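Fadlow Good Practice Guide for Hand-Recorded Demonstrations, spiral-bound edition

I've been meaning to write this up since December, when the guide landed on my desk with a sticky note from my boss that just read "can we live with this?" I have now lived with it for long enough to have an opinion, or several, and coffee on the chapter about file names.

If you do the kind of work we do (strap a sensor kit to your hand, move ordinary things around on a table, save the recording, and hand it over so a robot arm can learn from it later) you'll know there's no shortage of advice, and most of it lives in old chat threads. Fadlow has tried to put it between two covers. It's a rulebook, really, even though they're much too polite to call it that. You get a setup chapter, a chapter on the person wearing the kit, one on props and surfaces, one on privacy, and a long one on what to do with a recording once you've got it.

I'll start with setup, the best chapter by a mile. It asks you to hold the marker cube up and turn it through its faces before every batch, slowly, with your sleeve well back, and to do it again whenever you change tables or the light changes much. I used to do it once in the morning and call it good! The guide is gentle but very firm on this, and after a month of grumbling I've come around. It also wants the status screen facing the operator the whole time, so you can glance at it without twisting your wrist.

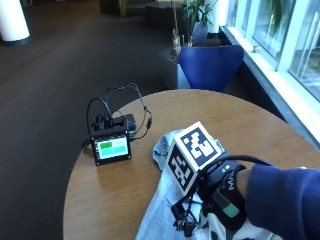
Cables get two full pages, and I read them twice, which tells you something about my evenings. The rule is to leave enough slack for a full reach in every direction, then do a slow dry run to the far corners of the table before you record anything. Clip what can be clipped. Keep loops away from the objects you're going to pick up. It's simple stuff and I'd have liked it printed on a card.

The props chapter is where I started to argue with the page. Fadlow wants a written list of every object before a session, with the soft things (towels, shirts, bags) on a separate sheet from the hard things, and it wants the starting position of each soft thing noted down. Anyone who has tried to write down the starting position of a towel will feel for me here. We spent most of an afternoon on our light blue cloth alone and ended up with a sentence nobody in the office could use. I'd skip that and just make sure you begin some takes with the cloth flat and some with it bunched up, and say which in the notes.

Then there's privacy, and I'm glad it gets its own chapter. Wide lenses see a lot more than the tabletop. The guide says everyone who might come into view should know beforehand and agree to it in writing, the operator included, and that consent should say how long the recordings are kept and who may look at them.
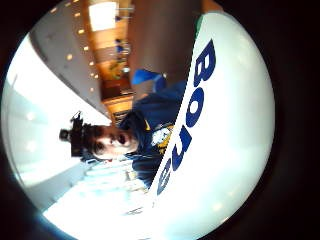 Auður Gunnlaugsson read a draft of this review and wrote back that I was letting Fadlow off too easily. In Auður's view the chapter handles faces well enough and then runs out of steam, with one thin paragraph on logos, printed packaging and screens left on in the background, and those are the things that slip through when you're checking clips at the end of a long day. The Sutero checklist, shorter and uglier, apparently makes you go through readable text as its own step.

I've borrowed the Sutero checklist since, and yes, point taken. I now do a pass for people and a second pass for anything with writing on it, and I'd ask Fadlow to fold that in next time around.

Labels are a funny one, too, because the guide wants ordinary household items in use, with their real packaging, and I think that's right. A robot that only ever meets plain white blocks isn't going to be much help to anybody's grandmother. So the labels stay on, you log what they are, and you let whoever receives the data decide what gets blurred.

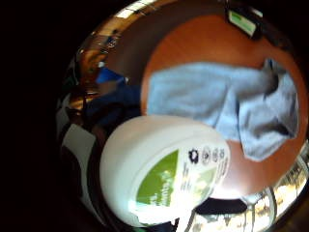 Photo: Afonso Vieira

Now for the review chapter, by which I mean the one on reviewing your recordings. The guide suggests sorting every clip into keep, fix or drop on the same day, by somebody other than the person who wore the kit. I was skeptical, and then we tried it on a batch of 702 clips for our Kevon project and flagged 255 of them. A good share were things I would have waved through if they'd been mine: a start cut too close, a sleeve over the marker faces, an object that wasn't on the list. It was a humbling day and we ordered pizza.

What I'd warn you about is the paperwork. The sample log has so many columns that I had to turn the page sideways, and the guide clearly pictures a team planning 1,000 takes at a time with a person free to do nothing but fill it in. We're smaller than that. We trimmed the log to object, surface, starting state, who wore the kit, and a notes box, and so far I haven't missed the rest.

The section on breaks deserves more love than it will probably get. It says to stop and take the kit off at regular intervals, check the skin under the straps, loosen the band a notch if there's a mark, and shake your hand out before going again. It also says that tired operators start to hurry the release at the end of a grasp, and I recognized myself in that so completely that I laughed out loud.

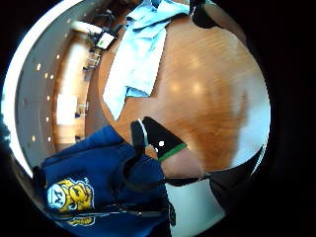

Clothing is in there as well, a half page with a drawing. Snug cuffs, nothing dangling, and run the strap so it doesn't pull when you lean in. I'd add hood strings to the list, having caught mine twice.

As for how it stacks up, the Van Wijk handbook covers much the same ground and is the better written of the two, with proper diagrams, but it assumes a fixed bench and a room you control. Fadlow assumes you might be working in a lounge or at a kitchen table, with windows and chairs and people walking by, and that's much closer to my life. The spiral binding lies flat next to you while you work, too, and I can't tell you how much I've come to appreciate that.

Would I buy it again? I would, and I've already asked for a second copy so that I can stop hiding mine in the drawer. Four stars out of five, with the missing one going to that log sheet and the index, where "cloth" sends you to "textiles" and "textiles" sends you to "cloth."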